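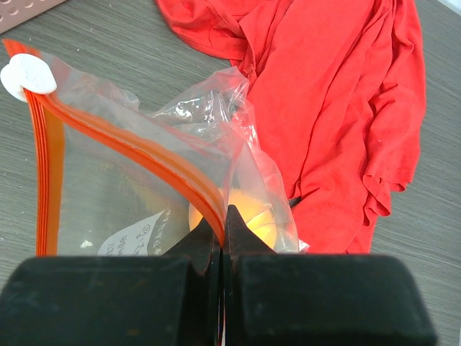

About Medve

Medve writes about movies. We review what opens in theaters, what goes straight to streaming, and a fair number of older pictures that get called classics by people who may not have seen them lately. The site is run by Biljana Matić out of two rooms above a print shop in Zollden, with 14 regular contributors who mostly work from home and argue by email.

How we started

Biljana spent 12 years writing capsule reviews for a weekly listings paper. By the end, half her assignments arrived with the star rating more or less agreed on, and the ad for the same movie was already laid out on the facing page. She left, took the archive of reviews she owned the rights to, and put them online with her original ratings restored. Some went down by two stars. A few went up, including one for a submarine comedy she still defends and the rest of us don't.

What we think of awards

Not a lot. An award tells you that a group of people voted for something, usually after being sent a gift basket and a long letter about how moved they should be. We cover awards season because readers ask us to, and we try to cover it as the sales campaign it is. You won't find "award-winning" in the first line of a review here. If a movie has a shelf full of trophies and the middle hour drags, the review will be about the middle hour.

The same goes for opening weekend numbers, ten-minute standing ovations, and any sentence that includes the words "the movie we need right now." We have yet to meet one that we needed by Thursday's deadline or any other.

How a review gets made

One person sees the movie, start to finish, and writes it up. A second person who has not seen it reads the draft and crosses out anything that sounds like a poster. That second read is where most of the adjectives go. Biljana signs off on everything and has been known to send a piece back with only "says who?" in the margin.

We buy our own tickets when we can. When we attend a press screening, it says so at the bottom of the review. When a studio sends a link, it says that too, and it names the size of the screen we watched it on. Yes, somebody once reviewed a desert epic on a tablet. It's labeled.

We don't do interviews in hotel rooms with six minutes on the clock and a publicist on the couch. We tried it for a year and can't point to one thing we learned.

Ratings

We score out of 100, and we're not sure we should. The number gets quoted and the review doesn't. We dropped scores one March and the complaints came in fast enough that we brought them back before summer. Read the words if you have time. A 60 from one of our critics can be a warmer review than somebody else's 75, and no formula is going to fix that.

Giveaways

We run a few contests for discs and tickets. The prizes are supplied by distributors, mostly Gistach and a couple of smaller labels. Winning a copy of a movie from us does not mean we liked it. Several prizes have gone out the same month as our bad review of the very same title, and Gistach has been a decent sport about this so far. Winners are drawn at random from the entries. We don't sell or pass on the email list.

Who pays for it

Readers, for the most part. There are 3000 paying members, and their money covers the contributors and the rent. The remainder comes from display ads, which are sold by an outside firm, Prastbridge. They don't see reviews before you do. They have asked. If you spot an ad dressed up to look like one of our articles, write to us and we'll have it pulled.

Things we've gotten wrong

Plenty, and there's a page for it. Corrections stay up permanently with the original error quoted. Changes of mind get a new review next to the old one, both dated, so you can see which of us was being foolish at the time.

Writing for us

We take pitches year round. Send two samples, one of them about a movie you disliked and one about a movie you loved and can find fault with. Please leave out the list of your favorite directors. Fees are posted on the contributors page and are the same for everyone. Replies can take a month, longer during festival season.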